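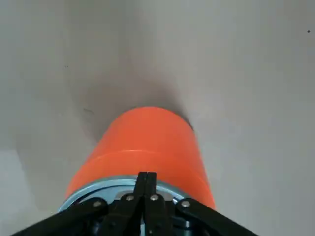
Reports from the Undholm site have it that the gripper service kit saves very little time on the first strip-down and a great deal on every one after it. Our own trial at Kadbridge bears this out, with certain reservations which are set out in this review.

## Tomik gripper service kit

**Reviewed at:** Kadbridge training workshop
**Used on:** one Xenos handling cell, two-finger gripper
**Review issued:** 6th March

The kit is intended for the routine care of small linkage grippers. It contains a set of hex drivers, a torque handle, a tube of light grease, feeler gauges and a printed service card. The Kadbridge cell handles bright orange cylinders, and the gripper carries black linkage bars with domed silver bolts. Access to those bolts matters a good deal in what follows.

### Setting up

The card asks for the cell to be isolated and the fingers to be brought together before any measurement is taken. The instructions are clear and in the correct order. A technician who had not serviced this gripper before completed the first check in 44 minutes, and the second in just under half that time.

The feeler gauges are the best part of the kit. They are narrow enough to pass between the fingers without marking the faces, and the sizes are etched deeply enough to be read under workshop lighting. We used them to reset the closing gap, then ran the usual grip test on a sample cylinder.

### In regular use

The manufacturer's card gives a service interval of 1,000 cycles. We consider this too frequent for light parts and have kept to our existing schedule, with a visual check of the bolt heads at the start of each shift.

The torque handle holds its setting well, but it is too long. With the wrist in its normal parked position, the handle meets the cell guarding before a full turn can be made, and the arm must be moved to a service position first. Sites with a more open layout may not find this a difficulty.

The grease is clean to apply. The tube supplied is small, and ours was nearly empty after six services. Replacement tubes are sold only in boxes of 15, a quantity few single-cell workshops will want to store.

### Points for attention

- The case has no marked place for the smallest driver, and it is easily left behind in the cell.
- The service card is not laminated. Ours now sits in a plastic sleeve.
- Spare bolts are not included and should be ordered separately.

### Recommendation

The kit is approved for use at Kadbridge and may be ordered by other sites through the normal stores request. Sites with close guarding should order the short torque handle at the same time. The grease supply will be looked at again in July.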